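늦가을 수선 일기, 그리고 코트 안감 이야기

2019-11-22

금요일 저녁이라 마음이 느긋해서 오랜만에 길게 써 봅니다. 지난 글에 댓글로 코트 안감은 어떻게 됐냐고 물어봐 주신 분들이 계셨는데 답이 늦어서 죄송해요. 결론부터 말씀드리면 아직 안 끝났습니다. 소매 한쪽이 남았어요.

처음 보시는 분들을 위해 조금만 설명을 드리자면, 이 코트는 엄마가 젊으셨을 때 맞춰 입으신 진한 밤색 모직 코트예요. 겉은 아직 멀쩡한데 안감이 겨드랑이부터 삭아서 팔을 넣을 때마다 손가락이 엉뚱한 구멍으로 들어가곤 했지요. 동네 수선집에 가져갔더니 사장님이 한참 만져 보시고는 이건 집에서 천천히 하는 게 낫겠다고 하시더라고요. 맡기면 안감을 통째로 갈아야 하는데 옛날 코트는 본이 요즘 것과 달라서 어깨가 울 수 있다고요. 그 말씀에 괜히 용기가 나서 (그때는 정말 쉬울 줄 알았어요) 그날로 실뜯개를 하나 사 들고 왔습니다.

안감을 뜯는 일이 생각보다 재미있었어요. 옛날 양장점 솜씨라 그런지 바늘땀이 어찌나 고르던지, 뜯는 게 미안할 정도였습니다. 밑단 안쪽에서는 초크로 쓴 숫자도 나왔는데, 129라고 적혀 있었어요. 주문 번호였을까요? 엄마께 전화로 여쭤봤더니 그런 건 기억이 안 나고, 가봉하러 갔다가 비가 쏟아져서 양장점 아주머니랑 고구마를 먹은 것만 생각난다고 하셨어요. 그 얘기로 한 시간 가까이 통화를 했네요. 코트 덕분에 처음 듣는 이야기가 많습니다.

새 안감은 고민을 정말 오래 했어요. 처음에는 원래 색이랑 똑같은 갈색으로 하려고 했는데, 원단 가게에서 자잘한 무늬가 든 짙은 초록색 큐프라를 보고 그만 마음이 홀랑 넘어갔지 뭐예요. 겉에서는 하나도 안 보이고 코트를 벗을 때만 살짝 보이는 색이라니, 생각만 해도 좋잖아요! 다만 이 천이 미끄럽기가 이루 말할 수 없습니다. 재단하려고 펼쳐 놓으면 저 혼자 스르르 흘러내리고, 시침핀을 꽂으면 그 자리만 남고 나머지가 도망가요. 결국 얇은 종이를 밑에 깔고 종이째로 잘랐더니 훨씬 나았습니다. 미끄러운 천 다루시는 분들께는 꼭 권해 드리고 싶어요.

이 방법을 가르쳐 주신 분은 같은 바느질 모임에 나오시는 고피나트 남부디리(Gopinath Namboodiri) 선생님이에요. 셔츠를 아주 잘 지으시는데, 칼라 하나를 다는 데도 서두르시는 법이 없어요. 제가 몸판을 두 번째 뜯고 있을 때 옆에 앉으셔서는 실을 너무 길게 끊어 쓴다고, 팔꿈치 길이면 충분하다고 하셨습니다. 돌아가서 해 보니 정말 엉키는 일이 확 줄었어요. 저는 실 꿰는 게 귀찮아서 늘 욕심껏 길게 끊어 왔거든요. 몇 년을 그렇게 했는지 몰라요.

몸판은 재봉틀로 박고 소매통이랑 밑단은 손으로 감치고 있습니다. 소매가 제일 어려워요. 안감이 겉감보다 조금 넉넉해야 팔을 굽힐 때 당기지 않는데, 너무 넉넉하면 소매 끝으로 삐죽 나오니까요. 왼쪽은 세 번 만에 마음에 들게 됐고, 오른쪽은 시침만 해 놓은 상태입니다. 입어 보면 왼팔은 매끄럽게 쑥 들어가고 오른팔은 시침실에 걸려요. 그래도 거울 앞에서 자꾸 입어 보게 되네요.

단추 얘기도 해야겠어요. 원래 달려 있던 뿔단추 가운데 하나가 금이 가서 비슷한 걸 찾아다녔는데, 한 개에 500원짜리부터 깜짝 놀랄 값까지 참 다양하더라고요. 결국 똑같은 건 못 구했고, 맨 아래 단추를 떼어 금 간 자리로 올리고 맨 아래에는 색만 비슷한 새 단추를 달기로 했습니다. 어차피 맨 아래는 잘 안 잠그니까요. 단추 뒤에 작은 받침단추를 대면 모직이 덜 상한다고 해서 그것도 사 왔어요.

남은 안감으로는 작은 주머니를 만들까 합니다. 실이랑 골무를 넣어 다닐 만한 걸로요. 엄마 것도 하나 만들어 드리면 좋아하실 것 같고요. 12월 초에 엄마 생신이 있어서 그전에 코트를 끝내고, 입고 가서 보여 드리는 게 올해 마지막 목표예요.

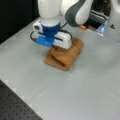 아, 그리고 지난번에 골무 어디 것 쓰냐고 물어보신 분, 저는 가죽으로 된 걸 씁니다. 처음에는 뻣뻣해서 손가락이 답답한데 며칠 끼고 있으면 제 손에 맞게 길이 들어요. 오른쪽 소매가 끝나면 안감 사진이랑 같이 또 올릴게요. 날이 부쩍 추워졌으니 다들 따뜻하게 입고 다니세요.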